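Projects > Tumell > Backer reports > Progress report 4

Last updated: December

To: Drendico small press fund
From: Oduor Biwott
Re: Tumell, random tables book and d20 adventure

Quick one, layout files are due back tonight.

Where we are. Text for the tables is done, all 80 of them. Adventure is drafted through the river crossing, last act still in outline. Word count went over, so I cut the second tavern and most of the goblin wedding. Might come back as a free PDF. Print run stays at 200 as agreed. 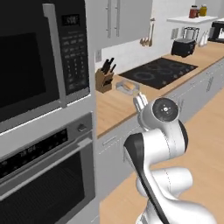 Playtesting went better than last time. Two groups ran the opening with no help from me, both finished in one sitting, both skipped the bridge toll completely, so the toll is now where the map is and they can't miss it. Initiative rules still too slow with six players. For the Bastex chapter (the city under the foundry) I was short on trap ideas and ended up stealing from the kitchen: a wall oven with a microwave over it, one tall steel column, a keypad and a round knob. In the book its a brass furnace with two doors. Keypad is now a rune lock, wrong order opens the lower door. Testers hated it, in a good way. Stays in.

Art. Cover is final. Interior spots are late, four still missing, all monsters. Stan has the maps and says the hex one needs redrawing at the larger size, the labels fill in when it's shrunk. I said yes. No extra cost, he is swapping it for the two dungeon maps we dropped.

River encounters got a rewrite. Old table was all bandits. New one has a ferry that charges in secrets, a drowned bell and a talking fish who gives one true answer and two bad ones. Fish is the favorite so far. Stats still to be checked agianst the beginner rules.
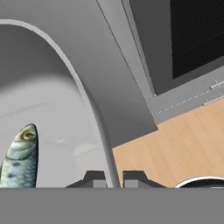 Fish, head up, pale gold around the eye.

Money. Spent so far 3,596, mostly art and the editor's first pass. Proofs not billed yet. Shipping quote went up again and I need to find a cheaper mailer or drop the bookmark. Would like to keep the bookmark.

Problems. Index not started. Editor wants "save" and "saving throw" made consistent, she's right, it's a mess. Also two tables share a name and one has no result for a 17.

Next
- last act written, then straight to the editor
- chase the four monster spots
- hex map back from Stan
- index
- proof copy ordered if the above holds

What I need from you: OK on moving the PDF out ahead of print, and a yes or no on the bookmark. Email is fine.

Oduor

Contact | Copyright Tumell project | Back to top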